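Evening and Overnight Nursing Assistants Wanted at Grestham House
Training paid for, uniforms supplied, supper included

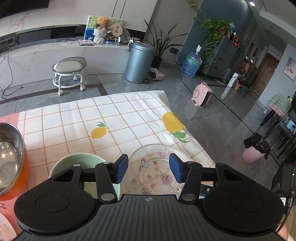 We are looking for people who like people. If you have already worked as a nursing assistant, wonderful, and please read on. If you have spent the last ten years raising children, or looking after your dad, or waiting tables at a place where the regulars knew your name, please read on too, because a good many of our best aides came to us exactly that way and had never taken a blood pressure in their lives before they walked in our door.

Grestham House is a residential care home on the north side of Clotow, up the hill from the old feed store. We have 35 residents on two floors. Most are in their eighties and nineties, a few are younger and living with us after a stroke, and the upstairs east hall is set aside for residents with memory loss. We have been licensed for skilled nursing since the building was expanded, so there is a registered nurse on site at all hours, and you will never be the most senior person in the building on a night shift unless you happen to be that nurse!

What we need

We are hiring for two shifts. Evenings run from 3 p.m. to 11 p.m., and overnights from 11 p.m. to 7 a.m. Both full-time and part-time hours are open. Everyone works every other weekend, and we post the schedule six weeks ahead so that you can plan a dentist appointment or a birthday party like a normal human being. Swaps are fine as long as both of you sign the book and the charge nurse knows.

What the work is like

On evenings you will help residents to and from the dining room, help those who need it with eating and drinking, write down what they took in, and then begin the long and rather pleasant business of getting everybody settled. That means washing, teeth and dentures, nightclothes, a trip to the bathroom, and very often a story you have heard before. You will take vital signs, answer call lights, turn and reposition residents who can't do it for themselves, and tell the nurse when something seems off. We really do want to hear about it, even if all you can say is that Mrs. So-and-so isn't herself tonight.

Overnights are quieter but they are not a nap. There are rounds every two hours, incontinence care, restocking of linen carts, and company for anyone who is awake at 4 a.m. and doesn't care to be awake alone. On the memory hall there is usually someone.

The job is physical. You will be on your feet for most of the shift, you will use lifts and gait belts (we teach both, properly, and we don't allow shortcuts with either), and some of it is messy. We would sooner say so now than have you find out in your second week.

What we ask of you

You need to be 18 or older, able to read and write English well enough to chart, and able to pass a background check and a TB test. State certification is required by the end of your fourth month. If you have it already, bring your card to the interview. If you don't, we run our own class with the Statgate adult learning center, and the next one begins in March. The class takes 11 weeks, with mornings in the classroom and afternoons on the floor alongside one of our aides, and you are paid for all of it. We cover the 100 dollar exam fee the first time you sit for it. Should you need a second try, come and talk to us.

What you get

Pay starts above the county average for aides and goes up at six months and again at a year, with an extra amount per hour for overnights. Full-time staff have health and dental coverage from the first of the month after they start. There is paid sick time for everyone, part-timers included, and a 300 dollar thank-you after your first 90 days. Scrubs are provided, two sets in whatever size you need, and you choose your own shoes. Supper is served to evening staff from the same kitchen that feeds the residents, and overnight staff will find plates put by in the staff refrigerator. Parking is free behind the building, and the Bellini Avenue bus stops at the foot of our drive, although the last one leaves before the evening shift ends, so do think about your ride home.

How to apply

You can fill out a form at the front desk any day between 9 a.m. and 6 p.m., or ask us to mail you one. A resume is nice to have but we don't insist on it. Please give us two people who can speak for you, and they don't need to be former bosses. A pastor, a teacher or a neighbor you have helped out will do very well.

Noémie Kowalchuk, our director of nursing, reads every application herself and does all the first interviews. She started here as an overnight aide and will happily talk your ear off about it. Plan on an hour, including a walk around both floors, and wear something comfortable. If you would like to shadow an aide for part of a shift before making up your mind, tell her so and she will set it up.

We will keep both shifts open until they are filled. Grestham House is an equal opportunity employer.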